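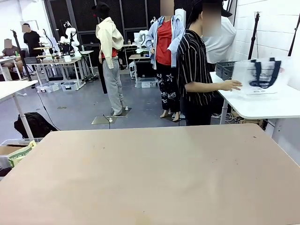

A reviewer at Tuhiwai asked whether retail packing tables need a published cleaning interval at all, given that staff wipe them when they look dirty. Take the question first. Visual checks miss residue on pale surfaces under flat lighting.

Slide 2. Scope. Packing and handover tables only. Food preparation is covered by the Rendside guidance and is left out of this talk.

Slide 3. Method. 37 tables at the Imari depot, swabbed at opening and at close. 12 were on a fixed interval, the rest on wipe-when-dirty. Same detergent for both groups — mention this early, it gets asked.

Slide 4. Results. Fixed interval: 3 tables over the limit at close. Wipe-when-dirty: 23 over. Pause here. Stains and scuffs did not predict the reading in either group.

Slide 5. Limits of the data. One site, one month (April). Bag traffic per table was not logged. Clanov has the swab counts if anyone wants the raw sheet.

Slide 6. Recommendation. Set the interval by hours of use and write it on the shift sheet. Replace cloths at each change of shift. Skip the cost table if short of time and go to questions.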